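Leltevon Cell Rules Kit: review after one season of use

The Leltevon Cell Rules Kit is a boxed set of written rules, labels and check sheets for small robot cells. It comes as a 203-page binder, a set of vinyl floor and table markers, a pad of tear-off shift sheets and a login for the editable files. It costs $400 for one site. We bought it for a bench where two arms work on used desktop computers, and I have been the one filling out the sheets.

Our old rules were a mix of things taped to the wall and things people remembered. Some were good and some contradicted each other. I wanted one set of rules that a new person could read in a morning, and that we could point to when two people disagreed about whether the guard could be open.

What is in the binder

The first part covers the risk assessment. It follows the usual order: list the tasks, list who is near the arm during each one, rate the harm, write down what you did to lower it. The forms are clear and the boxes are big enough to write in. There is a separate form for the gripper and the workpiece, which a lot of templates skip. A safe arm holding a sharp steel bracket is still a hazard, and the form makes you write that down.

The second part is daily practice. The rules are short. Test the stop button before the first cycle. Teach at reduced speed. One person holds the pendant, and that person says out loud when the arm is about to move. Nobody reaches over a fixture while a program is loaded. If you change a fingertip, you repeat the pinch check.

The third part is about shared workspaces, where two arms can reach the same spot. This was the main reason I picked Leltevon over the Trollex binder, which treats every arm as if it stood alone. Leltevon asks you to draw the overlap zone, name which arm has priority in it, and set a waiting position for the other one. It took me an afternoon to do this properly and I found one waiting position that was too close.

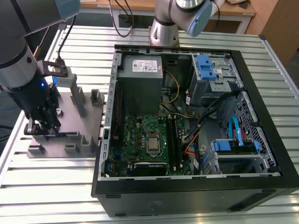 Computer work has its own trouble spots, and the binder is thinner there. Loose cables are the worst. A finger coming down next to a drive bay can hook a cable on the way back up, and a general rule such as "keep the path clear" doesn't help much when the cables are part of the product. We wrote our own rule: every downward move inside a case gets a retract check at low speed, and the cable routing is looked at again each time a different model of case goes on the table.

Power supplies also get only one paragraph. It says to unplug the unit and let stored charge drain, and refers you to the manufacturer. We added a line to the shift sheet saying that no power supply gets opened at the bench, by a person or by an arm.

The fixture section is better. It wants each fixture to have a marked home position, a written list of the parts it is meant for, and a check that it can't slide when a part is pushed into it. On a slatted table that last one matters, and the test they give is simple enough to do by hand.

Labels and sheets

The vinyl markers are fine on the floor. They don't stick well to narrow metal slats and we ended up using our own tags on the table. The shift sheets are the part I would buy again. Each one takes 15 minutes the first few times and much less once you know it. The paper is thin, so use a ballpoint.

The editable files open without trouble. Page numbers in the files don't match the printed binder, so if you write "see page" anywhere, check it. I reported this in November and got a polite reply, but the files are the same as before.

What it doesn't do

The kit is guidance. It does not certify anything, and Leltevon says so on page 2. It refers to the published robot safety standards by number but does not reprint them, so you still have to buy or borrow those. If your cell needs an outside assessment, you need that as well. The Prajapati set includes a call with an assessor for a higher price, and a site with no safety experience may be better off with it. I looked at Pulidia too, but it is written for large fenced lines.

Rating: four out of five. I took off one point for the table markers and the mismatched page numbers. We are keeping the binder at the bench and ordering more shift sheets.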